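Sorting day is back at the Sandhu community kitchen, and what a pleasure it is to have the big wooden table covered in lemons, limes and garlic again! We have settled on one bin for each kind — lemons first, as they roll.
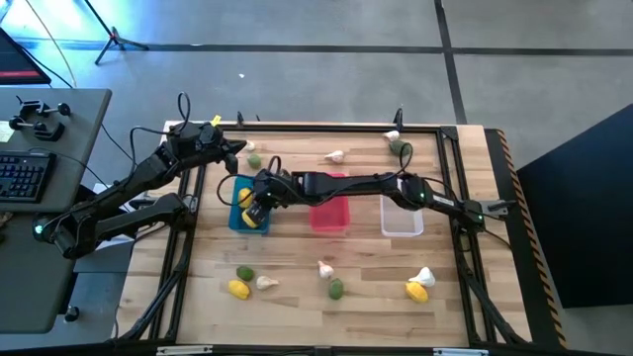
If you are popping in to help, do please put the bins back on the low shelf when you finish, and keep the garlic well away from the fruit — my poor lemon drizzle has never quite recovered from November.

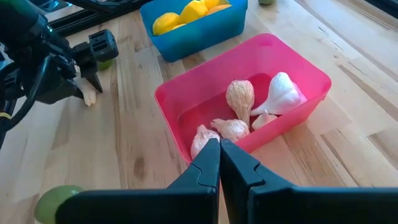

Kekeli Ofori would like the shallots to have a bin of their own next time, and has offered to bring one along.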